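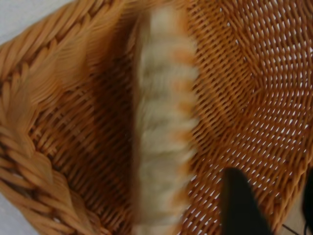 Braided rim, up close

Storing onions and potatoes with no basement?
posted by cistside_renter, 08/03/2024

Moved to an upstairs apartment in Cistside and lost my root cellar. Used to buy potatoes in fall and they'd last till February easy. Now everything sprouts in like two weeks. Kitchen is warm, one window, gets sun all afternoon. Only closet is in the hallway, it's cooler, maybe 58 degrees in winter but way warmer right now. Been keeping onions and potatoes together in a wicker basket on the counter. Is it the basket or the heat or what? Don't want to buy a second fridge. Budget is small.

tatermom

Heat and light, mostly. And split them up!! Onions and potatoes in one basket is a bad idea, they go off faster next to each other. Put potatoes in the hall closet, on the floor, in a paper bag with the top rolled down loose. Not plastic. Onions can stay in the basket, they like the air, just get it out of the sun.

Other stuff:
- dont wash anything before you store it
- go through the bag every 5 days or so and pull the soft ones, one rotten potato takes the rest with it
- apples somewhere else too
- buy less at a time in summer. I know the big sack is cheaper but if you throw out half its not

Green ones, I toss. Little sprouts on a firm potato I just cut out, nice and deep, and use it that day.

Jitico

Fridge. Works fine for me

gus_on_the_hill

Would not do the fridge for potatoes if you fry them, they come out dark and kind of sweet. For soup, whatever. Peeled onion or half an onion, yes, fridge, in a jar with a lid.

Agree with the paper bag. I line my wicker one with an old dish towel so the dry skins don't fall thru and get all over. Shake it out once in a while. If the basket got damp at the bottom from a bad potato, wipe it down and let it dry all the way before anything goes back in, mold smell hangs around for ever.

Also try different onions. The sweet ones never last, maybe a couple weeks for me no matter what. Plain yellow with tight dry skins go way longer.

Related
Can you freeze mashed potatoes
Garlic turning green in the jar
Ants in hall closet, renting
Best way to dry herbs in a small kitchen
Squash went soft on one side, still ok?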